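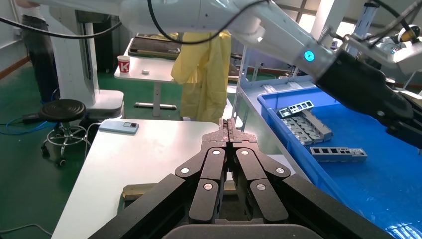
Robots and Everyday Work
Unit 8: Picking parts out of a crate

Reading before class: the Stasholm chapter on grasping, first half only. Bring the Unit 7 worksheet back on Tuesday if you still have it.

The question for this unit

Can a machine do the small jobs yet? I mean the ones people do with half their attention: emptying the dishwasher, sorting a drawer, taking a bracket out of a crate and laying it where the next person needs it. I love this question, and I hope that by the end of the unit you'll love it too (or at least argue about it at lunch). The short answer is "some of them, some of the time, and more than last year." The long answer is the rest of these notes.

Why start on the shop floor?

A shop floor is kinder to a machine than a kitchen is. The floor is flat, the lights stay on, the parts are made to a drawing and every crate is the same crate. If a robot can't manage there, it has little chance with a sink full of forks and one wine glass. So we take the shop-floor chore first and come back to the kitchen in Unit 9.

The chore itself: a crate of metal parts goes in, single parts come out, each one set down the right way round. A new hire learns this in a morning. Getting two robot arms to do it well for a whole shift is a serious project!

What makes it hard

Seeing. Gray parts lying on other gray parts give a camera very little to go on. Where does one bracket stop and the next begin? Rows of holes make it worse, because through every hole you see a bit of whatever is underneath. Shiny surfaces also change with the daylight, so a system tuned at 8 in the morning may struggle after lunch.
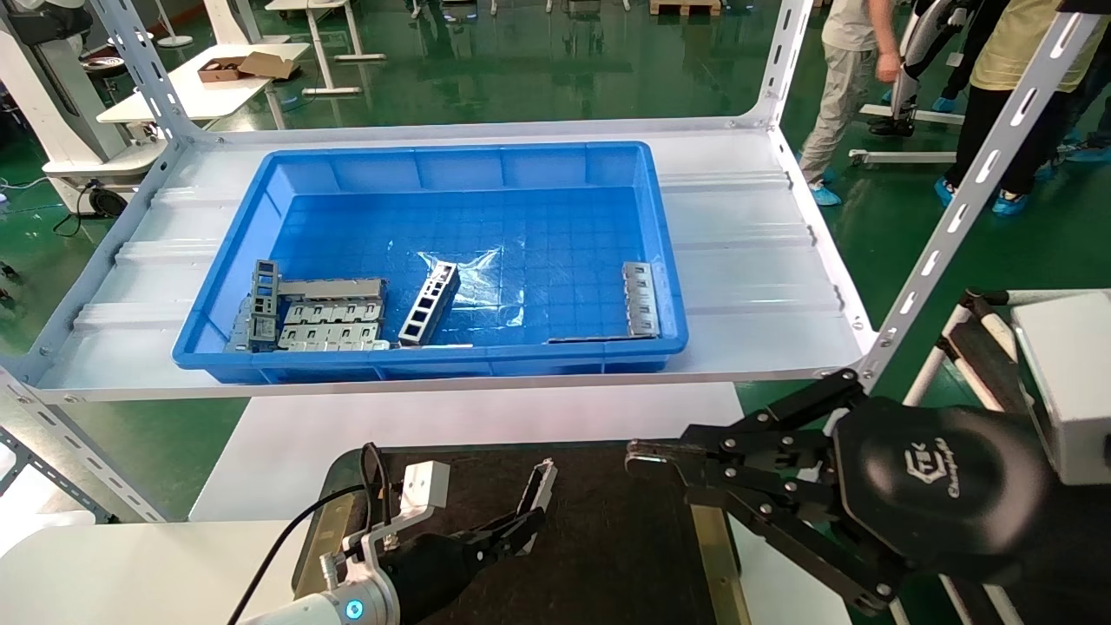
Fig. 2. Sheet-metal parts in a blue crate on the shelf, with a gripper on either side of the work mat.

Look at the clear plastic bag in the crate. It's a great test for a vision system: nearly invisible, soft, a different shape every time it's touched. A person pushes it aside without thinking. For the machine it has to be either a known thing or a known nuisance, and someone has to decide which.

Reaching. A crate on a shelf has walls, and the shelf has uprights. The fingers may fit around the part while the wrist behind them doesn't fit past the post. Students always plan for the fingertips and forget the rest of the arm. Please draw the whole arm on your homework sketch, cables too.

Holding. Two fingers closing from the sides are good at flat, stiff things with an edge sticking up. A plate lying flat on the bottom offers no edge at all. A person slides a fingernail under it, or tips it against the wall of the crate. Both tricks can be programmed or learned, and both are lovely to watch when they work.

Untangling. Parts with square cutouts like to hook into each other. Lift one and you may get two. Noticing that by weight is fairly easy – fixing it is a whole new task.

Numbers for the worksheet

Use these made-for-class figures. The Nellow cell picks 500 parts in a shift. A pick counts as good when one part, and only one, lands on the mat the right way round. Suppose 2 picks in every 100 go wrong and each one needs a person to walk over. How many walks is that in a shift? Now suppose the person was in the middle of something else each time. Is the cell saving work or moving it around?

The Piston cell is slower, at 300 parts a shift, but it puts a bad pick back and tries again without calling anyone. Which would you want next to your bench? There is more than one good answer here, and I want to see your reasoning on paper.

So, can they do it yet?

With one kind of part, neatly stacked: yes, and it has been ordinary for years. With a mixed pile in an open crate: often, if somebody has put time into that pile. With a pile nobody has prepared for, in a room the robot has never been in: sometimes, and this is where the exciting work is happening. Two arms help a lot, by the way. One can hold or nudge while the other picks, much as you use your left hand in a messy toolbox.

Homework

Pick a chore at home that you do in under two minutes. Write down every time your hands change what they're doing, including the small corrections. Then mark the steps where you felt your way instead of looking. One page, handwriting is fine.

Optional: read the Papadopoulos handout on soft objects and plastic film. It's short, the drawings are terrific, and we'll need it for the laundry unit.

Worksheets go in the tray by the door.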